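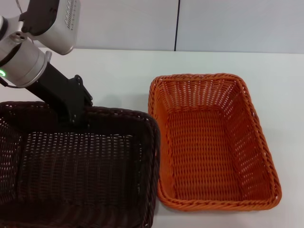
*Pièce jointe 1 : le plateau blanc*

**Ticket 679 — Imprimante d'étiquettes Gidow, décalage à l'impression**
**Statut :** en attente (de quoi, le champ ne le précise pas)
**Priorité :** normale, d'après le formulaire. Pas d'après l'expédition.

**Symptôme.** Depuis la mise à jour du pilote Briltard, chaque étiquette sort décalée de 2 mm vers la droite. Le code-barres perd sa dernière barre et le transporteur refuse le colis, poliment mais systématiquement.

**8 h 40** — Redémarrage de l'imprimante. Même décalage, avec un joli bip en plus.

**9 h 15** — Échelle vérifiée dans le pilote : 96 %. Remise à 100 %. Le décalage reste, mais le logo est plus gros. Le service commercial est ravi.

**10 h 05** — Recalibrage du capteur de papier selon la notice Gidow, page traduite du finnois par quelqu'un de pressé. « Maintenir le bouton jusqu'à satisfaction. » Maintenu longtemps. Satisfaction non constatée.

**11 h 30** — Rouleau Rikcombe remplacé par un rouleau Oksanen. Décalage identique, colle nettement meilleure.

**14 h 20** — Retour à l'ancienne version du pilote. Étiquettes centrées, code-barres lu du premier coup. L'échelle est repassée toute seule à 96 %, je n'y touche plus.

**Reste à faire :**
- bloquer la mise à jour automatique sur le poste
- signaler le défaut à Briltard (formulaire en panne depuis août)
- réimprimer les étiquettes refusées ce matin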